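Ticket: Wrist camera stream falls behind joint log during drive removal takes
Project: Bendthorpe desktop teardown
Station: Brukness 2
Status: Open, workaround in place
Opened: Sat 30 July

Problem

We planned 216 takes of the drive removal task and have 200 recorded. While checking the last batch before upload, the Ekia viewer showed the wrist video lagging behind the joint positions. The fingers close in the log before they close in the video. The gap is small at the start of a take and gets worse the longer the take runs. Short takes look fine.

It only shows up on Station 2. The same task recorded on the other station in June plays back in step.

What I tried

Restarted the recorder between takes. The gap went back to zero and then grew again.

Swapped the camera cable for a new one. No change.

Turned off the live preview on the operator screen. The gap grew more slowly but was still there at the end of a long take. 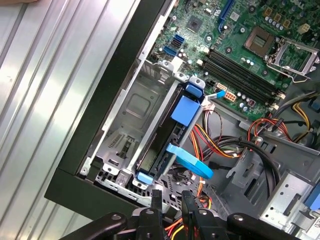
The long takes are mostly the ones where the operator lines up on the drive, backs off and tries again. The SATA cable sits close to where the fingers need to go, and people slow down there. We want to keep those takes. The first Robles model was trained on clean runs only and did badly whenever its first approach was off.

Checked the disk next. The recorder was writing video to the same disk the nightly backup reads from, and the backup had been moved to daytime. With the backup paused, I recorded two long takes and both stayed in step from start to finish.

Workaround

Backup is paused on Station 2 during recording hours. Operators should stop any take that runs past the timer and mark it "long" in the notes field. Please don't delete it.

Still to do

Move the video folder to its own disk.

Go through the 200 takes and flag any with a gap of more than 2 video frames at the end. I don't want to shift the timestamps by hand, as the gap isn't constant within a take.

Record the remaining 16 after the disk move. Leave this ticket open until those have been checked in the viewer.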